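01/12/2023

Second pass through the kicking and conditioning data before it goes in the shared folder. Writing this down because I don't trust my memory of why I threw things out last time, and the May notes were useless.

What we have: 1059 logged efforts from the ball sensors and the vests, all from pre-season work. Punts, field goals, snaps, plus sprint efforts from the receivers and defensive backs. Jallomis supplied the vests. The ball sensor is the Lorkus one, the version with the new firmware. I was promised the new firmware would fix the hang time problem. It did not fix the hang time problem.

Hang time first, then. Stopwatch and Lorkus agree fine on anything over 40 yards. On short directional punts the sensor reads long, and by enough to matter. I think it is starting the clock at the drop and not at the foot. Support says this can't happen. I would like them to come and stand on a windy sideline and tell me that. Until somebody shows me a trace, short punts get stopwatch times only and the sensor column stays blank.

Vests. Top speed numbers look good, and that is what bothers me. Too many personal bests in one session, nearly all of them on the same side of the field, the side by the big stand. Satellite reception next to a tall stand is bad and always has been, and a bad fix can look like a very fast cornerback. I ran the timing gates on the far side for comparison and the vests matched the gates within what I'd expect. I haven't run gates on the stand side yet. Nobody should quote a top speed from that session to a coach until I have. I know one has been quoted already.

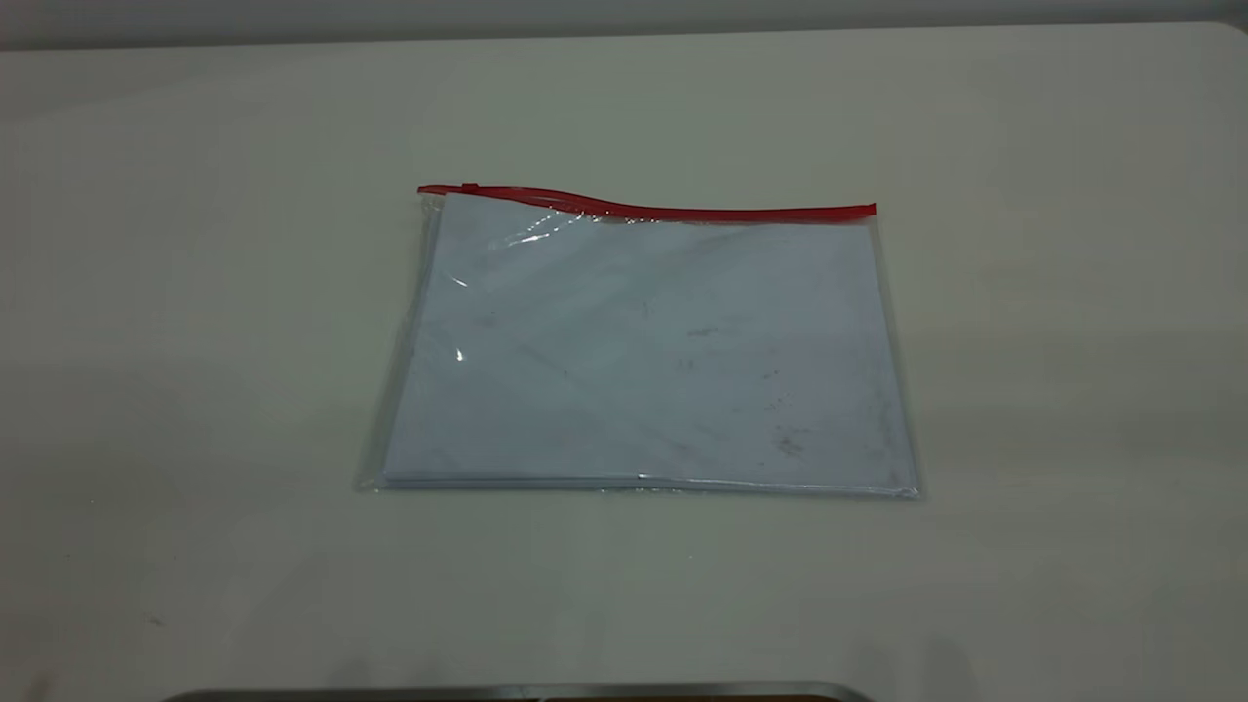
The other thing I went back over is the Dierckx fatigue score. This is the single number the coaches like, green or amber or red. I asked in May how it is worked out and was sent a brochure. So I tried it the dumb way. I took 11 players who had done the same session, sorted them by the score, then sorted them again by plain total distance run. The order was the same except for 2 of them, who swapped places. If that holds up on more players we are paying for a distance counter with colors on it.

In fairness: one session, one position group mostly, and all of them healthy. The score may do something cleverer with a player coming back from a hamstring. I can't test that without a player coming back from a hamstring, and I'm not going to wish for one. Will pull old sessions and see if anyone fits.

Field goals. The claim going around is that our kickers lose distance after the third set because of leg fatigue. Maybe. But the third set was always kicked into the wind, because we never switched ends. I looked for any day where we did switch and found none. So the claim is unsupported in either direction, and I have written it that way in the summary. Someone will ask me to soften this. Next time: alternate ends, write the wind down at the start of every set, and write it down on paper, since the app drops entries when the tablet sleeps.

Snaps. Small set, nothing odd. Long snap times are steady across the whole week. I believe these ones, mostly because the method is boring: two people, video, count the frames. Worth remembering when the next gadget arrives.

Speaking of which, Herketti want us to try their insole for load on the plant foot. The sample report they sent has a lovely chart with no units on one axis. I've asked for the raw files from a single session, any sport, any athlete. If we get raw files I'm willing to try it on one kicker. If we get another chart, no.

Changes made to the main sheet today:
Short punt sensor times removed, stopwatch kept.
Stand side top speeds marked in the notes column, not deleted.
Fatigue score moved to its own tab.
Wind column added, blank for every old session, and it should stay blank. Please don't fill it in from the airport weather.

Still to do: gates on the stand side, same players if possible, same boots. Rerun the distance comparison with linemen, who ought to break it if anything will. Check whether the vest clocks and the tablet clock drift apart over a long session. I had a quick look and they seemed to, but I was comparing against my own watch, and I don't know how good my watch is either.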